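Arranging odd-shaped cushions on a single bed
Bedroom and Linen board, thread 1274

Stirosel
Posted 2018-10-28
White bedding, three cushions: an orange rectangle, a smaller mustard one, and a lime-green plush star. The star will not stand up. It is stuffed evenly, so the two lower points fold and it goes over on its face. Looking for an order that survives someone sitting down.

Pacheco
Rectangle first, flat against the pillow. Star in front, leaning back 30 degrees or so. The small one goes in the gap. A star needs a flat surface behind it.

Skullo
Disagree. The small cushion should go in front, or there is no point owning it. Behind a star you only see a corner of it.

Pacheco
In front it slides. Cotton on cotton has very little grip. I had mine in front from June on and picked it up off the floor every morning.

Emerson Dantas
Lay the star flat and the problem goes away. Mine is 42 cm across and has never been upright. Also check the fill. I added 300 g of polyester to the lower points through the seam and they stopped folding.

Skullo
Adding fill makes the points round. Then it is a blob.

Emerson Dantas
Only if you fill the center too. Leave the center alone.

Stirosel
Went with Pacheco's order, minus the lean. Star left of center, orange one partly behind it on the right, mustard showing over the top. The clear storage box is still beside the bed.

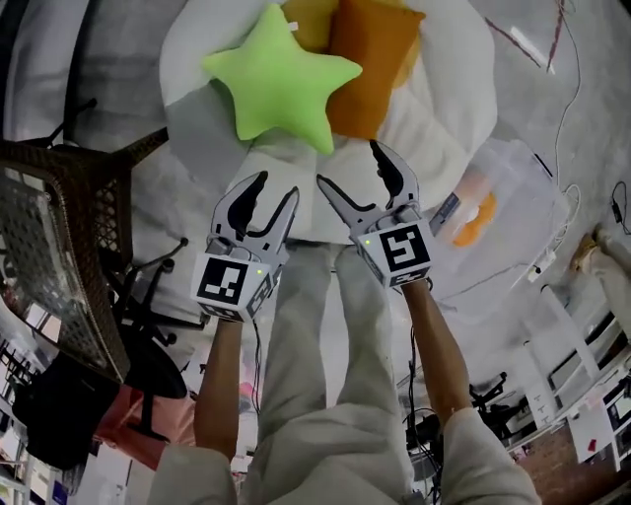 Index
Moderator
Moved from General. Storage box questions go in the Containers thread, please.

Skullo
Still say the mustard one is wasted back there. Try it on the office chair.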